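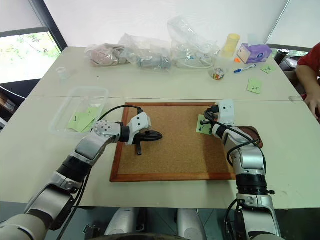
Orsolya Sárközi says the meter is fine, the boards are fine, and I'm the one who's out of adjustment. She says a kiln-dried board with a tag on it saying 9 per cent is at 9 per cent, give or take the weather, and that if I'm going to second-guess every tag we'll never get a drawer made.

Noted. Carrying on anyway.

December, 4 in the afternoon, doors open at both ends, sticky. The question for this page is whether we believe the moisture figures on the Skarkutwood delivery, the blackwood for the Arancibia cabinets. Short version is that I don't. Long version follows so that whoever picks up this book can argue with it properly.

What we've got to go on: the tags, which are printed and all say 9. Every board, same number. I've handled a fair bit of kiln-dried stock and I've never seen a pack come out dead level like that. Boards from the outside of a stack dry differently from the ones in the middle, and quartersawn is slower than backsawn, so I'd expect a spread even from a very good kiln. A single figure on every tag tells me what the kiln was set for. I'd like to know what came out of it.

Second thing is the Lenex pin meter. It agrees with the tags, near enough, and this is the whole of Orsolya's case. My trouble with it is that the little booklet has a species correction table and blackwood isn't in it. We've been leaving the dial on the general hardwood setting and reading the number off as though it meant something. I also don't like that the pins only go in a few millimetres. If the outside of a board has dried off and the core hasn't, short pins will tell you about the outside. I tried crosscutting one of the offcuts and pushing the pins into the fresh end, mid thickness, and it read higher. Orsolya says end grain always reads funny. She may be right. I couldn't find anything in the booklet either way, so I'm not leaning on it.

So, scales. Mass doesn't care what species it is.

I picked one board on the day they came in, wiped it down and weighed it on the kitchen scale we use for epoxy. 2464 g. It's been up on the rack on stickers ever since, with air both sides and nothing resting on it. Weighed again after lunch today and it has lost 83 g.

Working, so it can be checked. If it really was at 9 per cent when it arrived, then the bone-dry weight is 2464 divided by 1.09, call it 2261 g. Take the 83 off the starting weight and you get 2381 now. That leaves 120 g of water in 2261 g of wood, so a bit over 5 per cent.

Five per cent, in this shed, in this weather, with the sea at the bottom of the road. My steel rules are going rusty in the drawer. Timber doesn't dry down to that here, it would be pulling water in. Either the scale has wandered or the board came in a good deal wetter than its tag.

Checked the scale with the 2 brass weights from the old balance, before and after. Good both times. They're lighter than the board by a long way, so that's a weak check, and I'll admit to it before anyone else points it out. It's still the same scale in the same spot, and I'm after the difference between two readings, so a steady error mostly washes out.

Other ways I could be fooling myself:

Wrong board. Don't think so, I'd marked the end in pencil and the knot is where I drew it.

Something came off it. No bark, no wax on the ends, no splinter missing that I can see. It would have to be quite a splinter.

Rain in transit. Possible. If it was surface wet when it got here then some of that 83 g is just rain. It didn't look it or feel it, and I did wipe it, but I didn't write down whether the pack was wrapped. Should have.

One board proves nothing. Fair. This is the one I can't get round. I weighed only the one on arrival, so there's no first figure for the rest. Weighing them all now tells us where they go from here and nothing about where they began.

The proper answer is an oven test. Cut a slice from well in from the end, weigh it, cook it low until it stops losing weight, work backwards. Zunside have a drying oven in their back room and have let us use it before for the glue samples. I rang and left a message. Our toaster oven doesn't count, it goes from nothing to scorched and I've already ruined one slice in it finding that out. (Sorry about the smell.)

What the supplier says, for the record: I rang them as well. The fellow was pleasant enough and told me the kiln is computer controlled. I asked whether anyone cuts sample boards at the end of a run and he said the system handles all that. I asked if I could see the chart for our pack and he said he'd look into it. I've heard "look into it" before. If a chart turns up I'll tape it in on the facing page.

What it matters for: the carcasses are mostly ply with solid lipping and they'll cope. The drawer fronts I worry about, and the two wide tops, which are solid right across and are going into a house with ducted air conditioning. If we joint those up now and they've got another couple of per cent to lose, the shrinkage is all going to show at the breadboard ends, and I'll be the one kneeling on their carpet with a block plane.

Orsolya's position, in fairness, is that the job is late, the tops are on slotted screws and can move if they want to, and she's built plenty out of timber nobody weighed. She wants to rip the top boards oversize now and let them sit in strips while we do the carcasses. I can't find much wrong with that. Smaller section, dries quicker, and if they're going to cup they'll do it before we've flattened them. I'd have liked the oven result first but it can come along behind.

So: rip oversize tomorrow, leave the fat on. Stickers between, fan on low, off overnight. Every strip gets its weight pencilled on the face with the time, please, and on the face, the ends get trimmed. Don't touch the marked board. Don't use the Lenex for any decision until we've got an oven figure to hold it against.

If the oven says 9 I'll write it here in large letters and buy the pies.

5.20, Zunside rang back. Oven's free, but we have to bring our own trays.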